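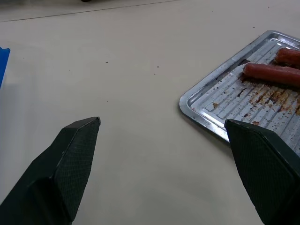
Two sausages on the ridged metal tray, July 2019.

The small oven has long been treated as a device for toast. Larasati Goh, who teaches domestic cookery at the Plesley Institute, considers this a waste of a good appliance. Her course on cooking in limited space, now open to residents of Pradby, devotes its second evening entirely to the sausage.

Participants are advised to use a ridged tray, to lay the sausages well apart and to turn them once, after 14 minutes. Fat collects between the ridges, and the browning is more even than in a frying pan. The Institute's printed guide extends to 96 pages and may be consulted in the library. 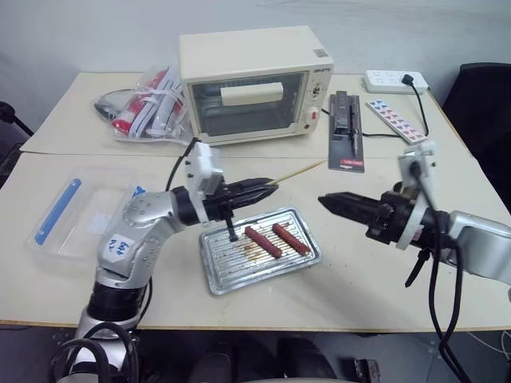
Care of the tray

Brown grease left on the ridges hardens quickly. The Institute recommends soaking the tray in hot water and washing soda before any scrubbing is attempted. Wire wool should be avoided. The oven should be unplugged at the socket and its door glass wiped with a damp cloth.

Places for the September course may be reserved at the Plesley office.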